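Workshop notebook – natural dyeing, July
Last updated: July, 16:40

Third go at weld on cotton. Notes for myself and whoever has the dye bench next.

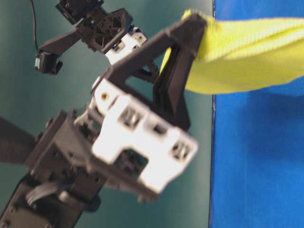
The last batch from the Nendine dried stalks came out patchy, so I went back to the scouring. Washed the cotton in soda for 60 minutes at a low simmer, then two rinses. The water from the first rinse was still brown. I think we have been skimping on this step since spring.

Mordant: alum from Belkadi, the new tub. It dissolves more slowly than the old one and needs hotter water to start with. Left the cloth in overnight with the lid on, turned it once before going home and once at 8 in the morning. Did not rinse before dyeing this time.

Dye bath: 200 g of chopped stalk in the big steel pot, tied up in an old net curtain. Brought it up over 40 minutes, held it there for 30, then took the bag out. The smell is as bad as ever – open both windows before lighting the ring. Added a pinch of chalk near the end and the bath went noticeably stronger within a minute or two. Should have put it in earlier.

Three test strips:

A – Iment calico, scoured. Good even colour, the best so far.
B – Iment calico, straight off the roll. Blotchy along the fold, paler overall.
C – Akeo sheeting, scoured. Even, but a cooler yellow with a bit of green in it. Could be the finish they put on it.

So it was the scouring, at least for the calico. The Akeo needs another wash and another try before I say anything about it.

Tap water again throughout. We keep saying we will try rainwater and the butt is full, so do that next.

Light test: half of each strip is taped under card on the south window sill. Please don't move them. I'll look at the end of the month and write it up here.

To do: reorder soda, find the lid for the small pot, label the iron jar properly (it is NOT vinegar). The thermometer reads two degrees high against the kitchen one. I have written that on the handle in marker.

3 comments · 1 share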